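Sep 30, 2020. Fukport room, vanity and bathtub side.

In-ho Lim and I went through the cleaning tasks again. Before February the Zeden staff did this work only by hand, two people for each shift. Now one person shows the task with the hand grippers and the other checks the recordings. People say the wrists get tired sooner than the back, so I wrote 90 minutes as the longest turn — after this they must change roles.

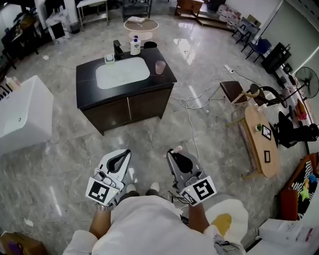 Kollár asked if the checking can be done from home. I think yes, but the new staff learn much from standing near the one who works, and I would not like to lose it. In-ho does not agree with me fully.

Recording 1203 must be repeated, the start was missing. Also the task sheet from Humberg still has the old order of steps on page 8. To correct before the next shift.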